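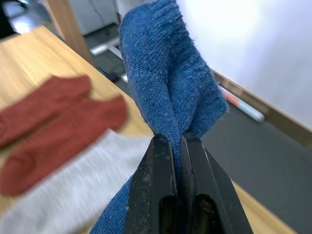 3. O material: meias, mesa e cabide

Devo começar por uma confissão: quando propus ao Pravesh Le Roux um estudo sobre emparelhar e pendurar meias, ele riu-se durante tanto tempo que pensei que o projeto ia acabar ali. Não acabou (ele até ficou com a parte da revisão bibliográfica!), e passámos boa parte de agosto a discutir canelados, calcanhares e elásticos com uma seriedade que hoje me diverte.

A nossa pergunta era doméstica e bastante simples. Quem trata da roupa em casa arruma as meias antes de as prender, ou vai tirando do monte e prendendo conforme calha? Nas 14 casas que visitámos para o inquérito Hekthorpe ouvimos defesas apaixonadas das duas escolas. A Nuala Hanrahan, que conduziu as entrevistas comigo, é do monte. Eu sou da fila — e admito que isso pode ter influenciado a forma como escrevi o protocolo.

Escolhemos meias curtas, pelo tornozelo, em tons que se distinguem bem à distância: vermelhos, azul e cinzento claro. As cinzentas deram-nos mais conversa do que todas as outras juntas. O fio é mesclado, e de perto o canelado junto ao punho abre-se em pregas que criam sombras próprias, de modo que uma dobra verdadeira e uma simples prega da malha se confundem com facilidade. Já o calcanhar tem a malha mais lisa e serve de boa referência para perceber para que lado a meia está virada.
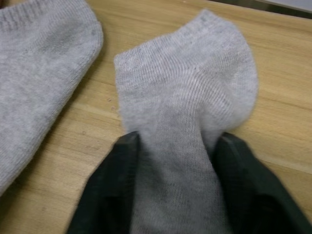
Chamámos "orientada" a uma meia pousada de lado, com o calcanhar reconhecível e o pé esticado. Parece uma definição óbvia, mas levou-nos 3 versões. Na primeira exigíamos que o punho ficasse direito, e quase nenhuma meia cumpria: o elástico cede, o tecido enrola um bocadinho, e lá estávamos nós a alisar malha com a ponta do dedo às sete da tarde. O Shoaib Dhanial sugeriu que deixássemos o punho em paz e olhássemos só para o calcanhar e a biqueira. Ficou assim.

Quanto ao arranjo sobre a mesa, as meias vão lado a lado, com as biqueiras voltadas para a borda mais próxima (Figura 1). Não pedimos intervalos iguais. Nas casas que visitámos também não os havia, e uma meia um pouco torta na ponta da fila não incomoda ninguém. O cabide fica suspenso por cima da mesa: é de plástico creme, com um contorno ondulado que lembra uma nuvem, e leva seis molas metálicas na barra de baixo.

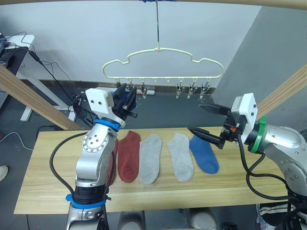 Figura 1. Meias em fila sobre o tampo de madeira, com o cabide de molas suspenso.

A distância entre a mesa e as molas foi o ponto em que mais teimei. Num cabide alto, a meia sobe pendurada por uma ponta e vai rodando pelo caminho; quando chega à mola, o punho já está virado para outro lado. Com o cabide mais baixo perde-se espaço para as mãos. O Eamon Hayes preferia a segunda solução, eu a primeira, e acabámos por registar a altura em cada sessão e tratá-la como variável na secção 4.

Falta falar do ponto de pega. Agarrada pelo meio, uma meia dobra-se sobre si mesma e forma um volume fofo por cima dos dedos, difícil de meter numa mola. Pelo punho entra muito melhor, desde que se apanhem as duas camadas do elástico. Das 19 pessoas entrevistadas, 11 disseram pegar sempre pelo punho; as restantes responderam que nunca tinham pensado no assunto, e a Nuala anotou essa resposta tal e qual.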